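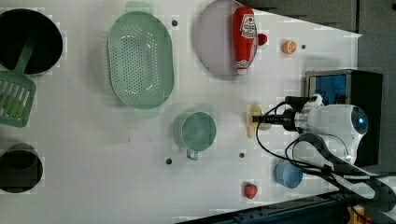

Unit 2: Working at the Arm Tables
Course notes, Dudville lab section
Instructor: Nusrat Dhanial. Lab lead: Shoaib Mughal

Read these notes before your first lab. You will be asked to sign the sheet on the door saying you have.

1. Who is in charge of the arm

One person per table is the operator. The operator has the stop button within reach from power-on to power-off and does nothing else - no typing, no moving objects. The second person sets out the items and writes the log. If you swap roles, stop the arm first and say the swap out loud.

2. Reaching in

Hands stay off the tabletop while the arm is enabled. A paused program does not count as stopped. An arm that is holding still may be waiting for its next command, and it can start again without a sound. Press stop, check the status on the screen, then reach.

3. Cables

Check the cable before each session with the arm at its home pose and again at full reach. It needs enough slack for the wrist to turn, but a loop should not be able to catch on an item or the table edge. Report any worn sleeve to Shoaib. Do not tape it.

4. Setting out items

Use the layout card for your run. Leave room for the fingers to open beside each item you plan to grasp. Deep items such as bowls and mugs need a slower approach, as the fingers can hit the rim. Keep your first pass at the low speed setting.
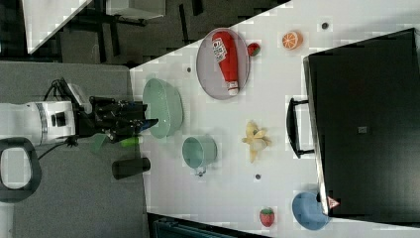 Figure 2.1. Gripper beside the oval bowl, toy food and dishes set out on the table.

5. Logging

Write down every stop, including the ones you think were your own mistake. Last September's section logged 91 stops, and 14 of those had no cause written next to them. Those entries could not be used in the review. A short cause is fine: "finger touched rim" is enough.

6. Before you leave

Arm at home pose, power off, items back in the bin, log signed by both partners.

Reading for next time: Donati and Rajput, course reader, chapter 2. Questions about lab times go to Iqra Sandhu.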